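Iscombe Hand-Sewing Thread, Waxed Linen

Four weights, 27 colors, one stubborn opinion about knots

Most thread is sold by the people who make sewing machines happy. Iscombe is for everybody else: the hemmers, the button rescuers, the ones with a leather bag strap that let go in November and has been living in a drawer ever since.

It's a three-ply linen, pulled through beeswax twice before it goes on the spool. The wax keeps the plies together and lets a stitch stay where you put it while you hunt for your scissors. It also picks up lint with real enthusiasm, so maybe don't store it loose in a coat pocket. We've tried.
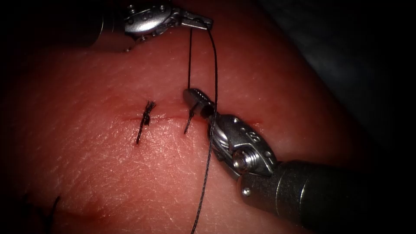
Cut a length no longer than your forearm. Everyone ignores this and cuts a yard and a half to save threading the needle again, then spends the afternoon picking at a tangle the size of a pea. Start with a small backstitch, keep the tension even, and finish with two half hitches. If you were taught to lick the end of the thread, go ahead, but it's going to taste like a candle.

Choosing a weight

Fine: shirts, linings, anything you'd iron.
Medium: buttons, hems, most repairs.
Heavy: canvas, denim, dog beds.
Extra heavy: leather, tents, grudges.

Details

Spool length: 665 feet
Material: linen, beeswax finish
Care: hand wash warm, air dry. A hot iron will move the wax into your ironing board cover, where it will stay.
Needles: not included. The Agbenyega assorted pack fits all weights except extra heavy, which wants a harness needle.

Colors

The Ternimero range of browns is back in stock after a long sulk at the dye house. Bottle green in heavy is still out. Screens lie about color, so order the Imuser sample card first if you're matching something you care about.

Unopened spools can be returned. Opened ones are yours, along with whatever they're now attached to.

Stock list updated 8th January.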